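The Night Bakers of Sarov Street

Four in the morning and the lights are on. Flour on the step already. Meenakshi Thakur has been up since one, and she is not in the mood to talk about it.

"Write what you want," she says. "But move your bag."

So I move my bag. Her shop does flatbread, a seeded loaf and on good days a cardamom bun that sells out before the buses start. 2,877 buns in April. She keeps the number on a card by the till, in pencil, next to the phone number of the man who fixes the oven.

Neighborhood bread was supposed to be finished. The supermarket opened at the bottom of the hill, cheap loaves, big parking lot, and two bakeries on the street shut in a single winter. Then rents dropped. Then the young ones came, with loans and bad backs and opinions on rye. 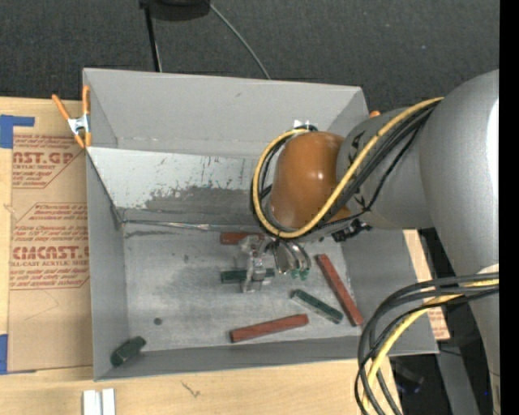
Relu Barbu was one of them. He took the old shoe repair place, 40 seats if you count the window ledge, and for a year he sold almost nothing but coffee. His starter died twice. The third one came from Thakur, handed over in a jam jar with no instructions. He still calls it hers.

They share more than that now. A flour order, for one — it comes up the hill before dawn and gets split on the sidewalk between them and Anwara Siriwardena, who makes rice cakes and a dark, sticky coconut bread I have thought about every day since. Separately they paid $854 a month more for the same sacks. Siriwardena did the sums on the back of a reciept and taped it to Barbu's door.

Money is still tight. Butter is up, gas is up. Barbu's landlord wants a new lease and won't say what the number is. Siriwardena's daughter has been offered an office job and her mother thinks she should take it, though she says so very quietly and only when the mixer is running.

By six there's a line. Nurses coming off shift, a bus driver, a kid sent out with coins in his fist. Thakur knows what most of them want and starts bagging when they are still accross the road.

The buns were gone at ten to seven. I got the last one, slightly burnt, full price.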